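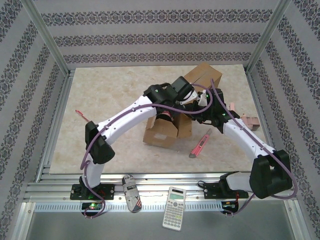
Two arms above a cardboard box on the work surface.

Rustad Adult Learning Centre: progress report to the Elurik Fund, 2018-01-23

The present report covers the period from September to the end of the autumn term. The evening reading programme opened as planned, with 45 learners enrolled in four groups. Two of the groups are intended for adults returning to study after a long absence.

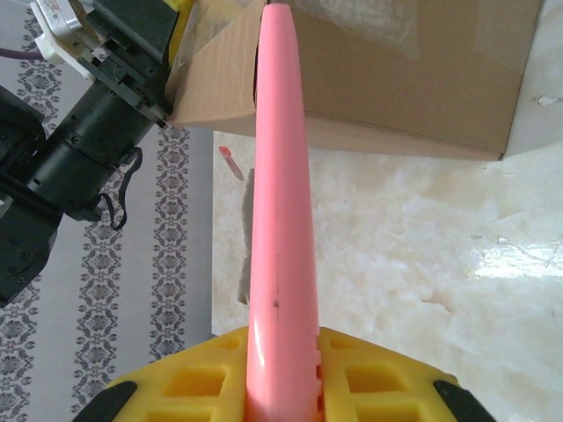

Attendance was steady in all groups except the late one, where changes to the bus timetable caused difficulty. The starting time has been moved forward with the agreement of the learners. Gunnel Öberg remains responsible for teaching and has revised the course reader, which now includes five additional texts on housing and employment.

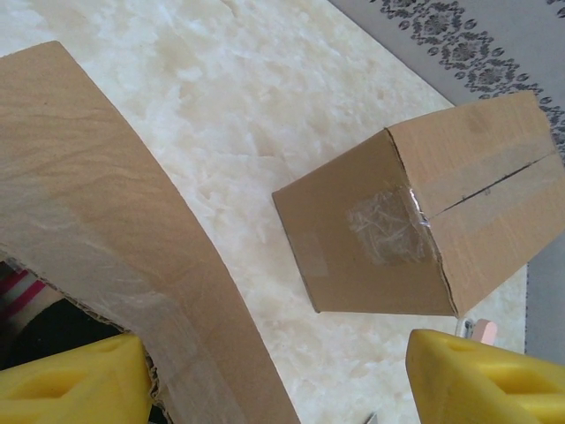 BUDGET AND STAFFING

Spending is within the approved grant. The post of second tutor was filled later than intended, and the unspent salary has been held over. The Centre requests permission to use this sum for examination fees in the spring.

Submitted on behalf of the Centre by Arvid Torvik, Programme Manager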